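Search this site
Enter keywords
Go

Progress report to the Skorkard fund: log storage and alerting at Trelada
Second period, closing October

Prepared by Hanne Lund, with parts on cost by Grigoris Karras

1. Where we are

In the last report I wrote that the move of our logs from the old file servers to the new storage cluster was delayed. The move is now finished for all services except billing. We have 38 services that send their logs to the cluster, and each of them uses the same agent and the same format for time stamps. Before, there were many formats, and two of them did not carry a time zone, which made the search across services very difficult.

The agent is the one we call Skesley. It was written by Casimiro Valcárcel in the first period and it has been changed a lot since then. It now keeps a buffer on the local disk when the cluster does not answer. We tested this by stopping the cluster during the night, at 2 a.m., and starting it again after 17 minutes. All lines arrived, although they did not arrive in the right order. The search page sorts them by time stamp, so for the reader there is no difference.

2. Alerts

This was the part the fund asked us about most. At the start of the period we had 202 alert rules. Many of them were copies of one another with a small change in the limit, and some were for machines that we do not have any more. Evdokia Kokkinos went through the list with each team. She asked for every rule who should wake up when it fires and what this person should do then. If a team could not give an answer, the rule was moved to a daily summary which is sent by mail.

The result is that the people on call are woken less often. I would like to give a good number for this, but the old system did not store when an alert was sent, only when it was closed, and I do not trust a comparison made from that. From next period we will have both times.

One team did not agree with the change. They prefer to receive everything and to filter it by themselves. We left their rules as they were and we will speak with them again in the new year.

3. Storage and cost

(This part is by Grigoris.) The cluster receives almost 400 gigabytes per day. This is more than we planned. The biggest part comes from debug lines which somebody switched on for a problem in spring and which were never switched off. We have asked the teams to look at this, and we have also put a daily limit for each service. When a service reaches its limit, the agent sends only warnings and errors until midnight, and writes one line to say so.

We keep logs for one month on fast disks and then they go to the Danzer archive, where they are slower to read. The restore from the archive was tested with the oldest data we have there. It worked, but the person who does it must know three commands in the right order, and this is not yet written down anywhere except in my own notes. I will put them in the handbook.

The budget for disks is used completely. The budget for training is almost not touched, and we ask for permission to move a part of it to disks. The form for this was sent separately.

4. What did not go well

The billing service is still on the old servers. Its logs contain customer names in places where we did not expect them, and we do not want to copy them before they are masked. Halima Akinola has written a first version of the masking rules. They find the names in the fields, but not always the names inside of free text, for example in error messages. We need more time for this and I prefer not to promise a date.

The search page also became slow in the middle of the period. The reason was one dashboard with a query over the whole month, open on several screens, that refreshed every few seconds. We now allow a refresh only once per minute when the query is longer than one day.
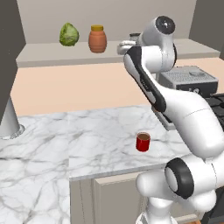
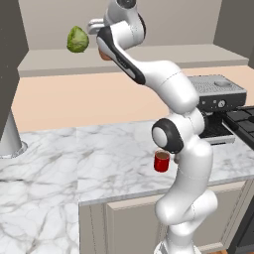 5. Plan for the next period

We will finish billing, when the masking is good enough. We will write the handbook chapter on restore, and a different person than Grigoris will try it alone with only the text. The old file servers will stay on, for reading only, until billing has moved.

We would also like to begin with traces for the slowest requests. It was not in the original application, so please tell us if the fund sees a problem with it.

Comments

gkarras: Small correction to part 3, the limit resets at midnight UTC and not local time.

Evdokia K.: The list of rules moved to the daily summary is on the team page now, sorted by service. Please check yours.

oncall_reader: Will the limit of one minute also apply to the screens in the operations room? We refresh every 30 seconds there.

Hanne Lund: Only if the query is longer than one day. Yours is for six hours, so it stays the same.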